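# Chapter 7: When Part of the Job Moves to a Machine

**In this chapter, you will learn to**

- distinguish between a job and the tasks that make it up
- describe how automation changes the pace, order, and supervision of work
- identify new duties that appear when a machine is introduced
- explain why consultation with employees should begin before equipment is chosen

## Opening Case: The Household Goods Floor at Welier

Welier prepares household goods for resale from a single building in Stumville. Items arrive mixed together in bins. They are sorted, checked for damage, folded or wrapped, and sent on to stores. For most of the company's history, every one of these steps was done by hand, and a new employee was expected to learn all of them within the first 30 days.

In February, the company began to automate part of the sorting and folding work. Management chose a system called Yusuf, supplied by a small firm named Bridumetti. The system was intended to handle towels, table linens, and other soft goods. Glass, ceramics, and arranged items such as vases of artificial flowers were to remain with the existing staff, as these pieces vary widely in shape and break easily.

Adesuwa Bashir, the floor manager, was asked to prepare a plan for the change. Her first draft listed 10 job titles and placed a mark beside each one that the new system would affect. Tobiloba Balogun, who represented the employees on the floor, objected to this method. A job title, he wrote in his reply, says very little about what a person does between eight in the morning and four in the afternoon. He asked that the plan be written again, task by task.

The second draft took three weeks to complete. It identified 38 separate tasks. Many of them had never been written down before. Among these were deciding whether a faint stain would come out, setting aside a matched pair that had been separated in transit, and telling a driver that a delivery had been loaded in the wrong order. The system could take over only a few of the tasks on the list completely. It could assist with others, provided that an employee prepared the goods first and checked them afterward.

## Jobs and Tasks

A **task** is a single piece of work with a recognizable result. A **job** is a group of tasks assigned to one person. The distinction matters because machines are almost always introduced at the level of the task, while hiring, pay, and training are usually organized at the level of the job. When a task is removed, the job that contained it does not stay the same. The remaining tasks take up more of the day, and new ones are often added to fill the time.

At Welier, Marta Panasiuk had spent almost 60 percent of her shift folding. After the change, she folded very little. Her new duties included placing linens so that the system could pick them up, clearing items it had dropped, and recording each stop on a shared form. Her title and her wage were unchanged. In her first review under the new arrangement, she reported that the work was easier on her shoulders and harder on her attention. She had previously been able to talk with coworkers while folding. She now had to watch the equipment closely and could be called away at any moment.

This pattern is common enough to have a name in this textbook. We call it **task residue**: the work left over, and the work newly created, once a machine has taken its share. Task residue is easy to overlook in planning. It seldom appears in a supplier's estimate, and the employees who will perform it may not have been consulted when the estimate was made.

## Pace and Control

A second change concerns who sets the speed of work. In a manual process, employees adjust their pace throughout the day. They may work quickly before lunch, slow down for a difficult batch, and trade places when someone is tired. An automated step has its own speed, and the people before and after it must match that speed or allow goods to pile up.

Ileana Pană, a trainer at Welier, proposed that any employee be permitted to pause the system without asking a supervisor. Management was at first concerned about lost time. The proposal was adopted on a trial basis and later made permanent. Macarena Sotomayor, who worked at the checking table, also asked that employees rotate between soft goods and fragile goods every two hours, so that skill in handling glassware would be kept up across the whole staff.

Both requests deal with control over the working day, a subject to which we return in Section 7.3. Before reading further, consider a workplace you know well, and write down the tasks that one person there performs in a single morning. 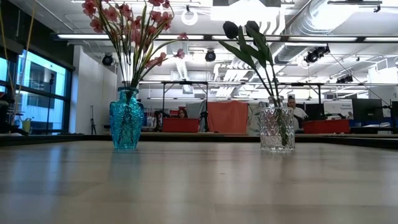 Keep this list at hand, as it will be used again in the exercises on job redesign. Section 7.1 begins with the methods by which tasks are identified and recorded, including direct observation, work diaries, and interviews with employees.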